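Demonstration collection (robot learning)

From Modurness, the open reference on automation

Demonstration collection is the gathering of recorded examples from which a learning system is meant to pick up a physical task. A person guides a robot through the task, the machine's movements and camera views are stored, and the stored record is later used for training. One complete recording is usually called an episode or a demonstration. The word "trajectory" is also used, mainly for the arm positions alone.

The method differs from ordinary industrial programming, in which an engineer sets out each motion in advance. It is used most for jobs that are hard to write down as fixed steps, such as tidying a desk, folding cloth or sorting mixed objects.

Workstations

A common layout places two arms on opposite sides of a table so that their reach overlaps in the middle. The frame around the table holds the arms at a fixed distance from each other. Household and office tasks are set up with ordinary goods, and a desk-tidying station may have a lamp, a plant, a pen holder and a few pencils on it.
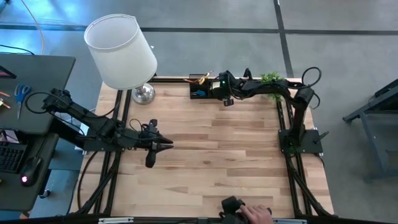

Two-arm station set with desk items, with a hand on the controller at the front edge.

Fixed cameras are normally mounted beside or over the table. Some stations add a small camera at each wrist, which gives a closer view of the fingers but loses sight of the rest of the table when the arm turns away. The cameras and arms keep their own clocks, and the recordings have to be lined up afterwards. An error of a few hundredths of a second is enough to spoil fast movements.

Control

Arms can be guided in several ways. In leader-follower control the operator moves a matching pair of arms and the working pair copies them. Handheld controllers take up less space and are cheaper, though fine turning of the wrist is harder to learn with them. In hand guiding, the operator takes hold of the arm itself and moves it, which puts the operator's own hands in the camera view.

New operators at Orkwood, a collection site, record 49 practice episodes before any of their work is kept. The Listusier handbook asks for nine and leaves the rest to the supervisor.

Episodes and resets

An episode begins from an agreed starting position and ends when the task is finished or given up. The objects are then put back by hand, a step known as the reset. Resets often take longer than the episodes. Positions are changed a little each time — a pencil turned, a pad of notes moved closer to one arm — so that the system does not simply learn one fixed arrangement. 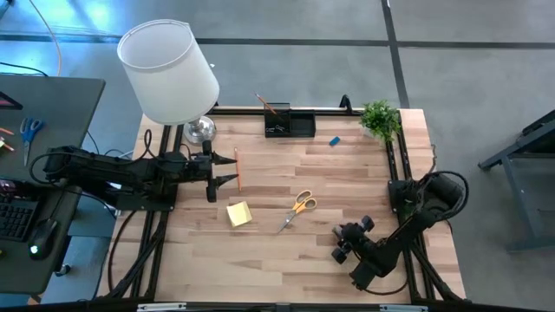 Caoimhe Madigan

Thin objects are a regular source of difficulty. A pencil gives the fingers little to close on and may roll when touched, and scissors lying flat have to be taken by the handles or tipped up at one end. Operators tend to settle on a favourite approach for each object. Some sites encourage this, as it makes the recordings more alike, while others ask for a range of grasps.

Labelling and review

Each episode is given a short written instruction, for example "put the pencil in the organizer". Longer tasks may be split into parts with a label for each. Reviewers then mark the episode as a success, a partial success or a failure. Failed episodes were once thrown out as a matter of course. Many groups now keep them under a separate label, especially where the operator drops an object and recovers it.

The Seyoum set, released 8/8/21, holds 2000 episodes of desk tasks in five groups. Its labels use Canadian spelling, and users combining it with other sets have had to match "colour" and "grey" by hand.

See also: Teleoperation; Imitation learning; Grasp planning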